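**Wire chair: cushion cover or just a cloth? And where do you put the thing?**

**marrowfat_pea** wrote:

Hello all, long-time reader of the soft furnishings board, first time starting a thread, so forgive me if this has been done to death. We've had a round wire chair at the studio since September (gold-coloured rim, thin gold mesh, very pretty, murder on the backs of the legs) and it came with a white oval cushion that is lovely and puffy and shows absolutely everything. Tea, biro, the dye out of new jeans. I've been round it with a damp sponge more often than I care to admit.

I'd like to hear what other people do. My first thought was to sew a proper cover with a zip. My second, which is a good deal lazier, was to keep a small folded cloth on it and just swap the cloth when it gets grubby. I've a purple one that looks rather nice against the white, though my business partner says it looks as if somebody has left their duster behind.
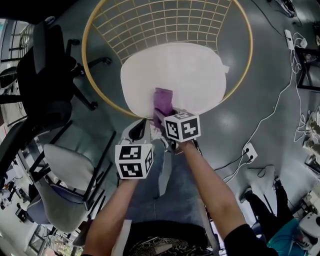
The other thing is that the cushion slides. You sit down, you wriggle forward to reach your mug, and the whole lot comes with you. Did anybody find a cure for that which doesn't involve tying bows all over the back? I can't bear bows.

---

**Tansy_and_Thyme** wrote:

Welcome! I had two of these in my last flat and I do sympathise about the legs. I'd say make the cover, every time. It's an afternoon's work if you draw round the cushion on newspaper first and add a bit for the puffiness (more than you think, my first one went on like a swimming cap). Pre-wash the fabric or you'll be cross later. I used an old cotton curtain and it's still going, nine years on, even if the chair isn't.

---

**old_gemitz_road** wrote:

Going to disagree with Tansy, politely. Covers on oval pads never sit right, they ruck up at the ends and then you spend your life tugging at them. I'm for the cloth. Fold it, put it down, done, and it goes in the wash with the tea towels. We have one in the back room here in Gemitz that's been doing the job for as long as I can remember and it has never once needed a zip mending.

For the sliding, a square of that rubbery mesh you put under rugs. Cut it smaller than the cushion so it doesn't show through the wires.

---

**Tansy_and_Thyme** wrote:

They only ruck up if you've cut them too big, dear! But yes to the rug mesh, I'd forgotten about that.

---

**kettle_on_at_8** wrote:

Can I put in a word about where the chair lives? Ours ended up in among the office chairs at work, because that was where there was floor, and it looked like a guest who'd come to the wrong party. It was also forever getting shunted by the ones on casters. We moved it over by the window and people started sitting in it with their sandwiches, which I suppose is what it was for.

Do mind your cables as well, if there's a power strip on the floor anywhere near. I caught a foot in ours and brought a lamp down. Everything on that side is now taped along the skirting.

---

**marrowfat_pea** wrote:

Oh, that's us exactly, kettle! Black office chair, mesh chair, white cables trailing over the grey floor, and then this gold thing in the middle of it all. I'll have a go at shifting things about one evening when it's quiet. The floor outlet rather decides where everything else goes, unfortunately.

Rug mesh is on the list, thank you both. I'm still dithering about the cover.

---

**zarnolach_lodger** wrote:

Late vote for simply washing the cushion. Have you looked at the tag? Mine had one on the edge with the washing instructions and I'd sat on it for eight months before I thought to read it. Cool wash, low spin, dry it flat on a towel and give it a good thump now and then. Don't put it over a radiator, it goes to lumps.

---

**old_gemitz_road** wrote:

And what do you sit on while it's drying?

---

**zarnolach_lodger** wrote:

A different chair!

---

**marrowfat_pea** wrote:

There is a tag, sticking out on the edge, and I'm ashamed to say I've never read it. Will look in the morning and report back. The purple cloth stays for now, duster or no duster.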